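July – By the Kavine features desk

My grandmother kept score on whatever was nearest, and in Gumside that was usually the table. Families there still play Vukus on summer evenings, a slow pencil game that takes 6 players and most of a pot of coffee.

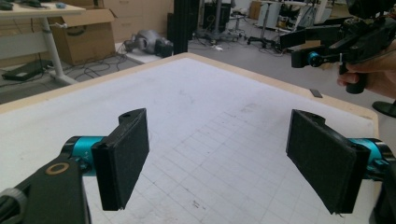
Faint pencil-thin lines on a white tabletop with pale wooden edging.

I learned it badly one Saturday, losing by 408 points – and was fed plum cake anyway, which softened things a good deal. They asked me back for the next round.

Last updated: Saturday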